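Support > Tonby Household > Heating and Hot Water > Closed tickets

Ticket: boiler losing pressure every few days
Opened by: Asmaa El Fassi
Looked after by: Everaldo Brandão
Status: closed

Asmaa wrote:
Hello, and thank you in advance to whoever picks this up. Our boiler (a Plerkik, it came with the house in Coston) keeps dropping its pressure. I top it up to the green part of the dial, all is well for two or three days, and then one morning the needle is right down again and we have no hot water. I've been round every radiator with a torch and a piece of kitchen roll and found nothing. The one thing I can't see under is the floor in the back room, and I'm dreading you telling me it's there!

Everaldo replied:
Good morning Asmaa, and please don't take the floor up just yet. You've done the radiators very nicely by the sound of it. Could you find the small copper pipe that comes out through the outside wall behind the boiler, and tie a sandwich bag loosely over the end overnight? If there's water in it by breakfast, we have our answer, or a good part of it.

Asmaa wrote:
Bag on last night, and this morning it had a good few spoonfuls in it. I was so pleased I rang my sister. Is that bad?

Everaldo replied:
It's good news in its way - your floor is off the hook. That pipe takes water away from the safety valve, so either the valve isn't closing properly or the expansion vessel has lost its air and the pressure is climbing too high when the heating comes on. Please have a registered engineer look at both. It isn't a job to try yourself, and do leave the valve alone in the meantime, as turning it often makes the drip worse.

1 December 2020
Asmaa wrote:
Brahim Zerouali came this morning and was here 40 minutes. The vessel was flat, so he pumped it up again and changed the valve while he was at it. Needle steady so far. I'll keep the bag on until the weekend, just to be sure.

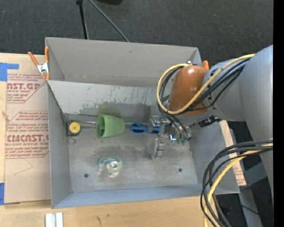 Grey metal tray, with the green cup on its side and the yellow and blue bits.

Everaldo replied:
Lovely to hear. I'll close this one, but do write again if the needle moves.

Comments

Soo-ah Pyo: The sandwich bag is a marvellous idea. We've been topping ours up since we moved to Kereama and I'd got it into my head that all boilers did that. Trying it tonight.

Taha Alaoui: Worth checking the filling tap as well. Ours was the other way about, pressure creeping up and up, and it was only the tap not shut fully.

Asmaa El Fassi: Still in the green, and the bag is dry!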